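Home | Tables | Benches | Care and Parts | Where to Buy

Skirnusa Breakfast Table, White

The Skirnusa is a fixed-top table for small kitchens and eat-in corners. It seats two every day and four if the long side is kept clear of the wall. The top is 1005 mm long and comes in one color, a flat white that goes with the rest of the Canent range.
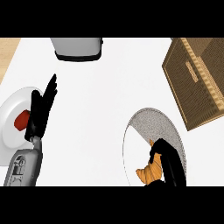
Skirnusa top in white, with two plates, a croissant and a brown woven box.

The top and legs ship in separate cartons. Assembly takes one person and the hex key in the bag -- no drill needed. Put the top face down on a blanket first, start all the bolts by hand, then tighten them once the legs are square. Each leg has a screw-in foot for uneven floors.

Load limit is 70 kg, spread evenly. Please don't sit or stand on it.

For daily cleaning use a damp cloth and a little dish soap. Coffee and tomato should be wiped up the same day. Scouring powder will dull the finish, and dull spots are not covered by the warranty.

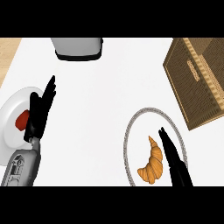
Extra feet and bolts are sold in sets of four under Care and Parts. The Hoàng bench is made at the same height as the older Rela table, so it sits a little low with this one -- order the taller legs if you plan to use them together. The bench is 300 mm deep.

Orders placed before noon leave the warehouse the next working day.

Contact us | Shipping and returns | © Canent | Back to top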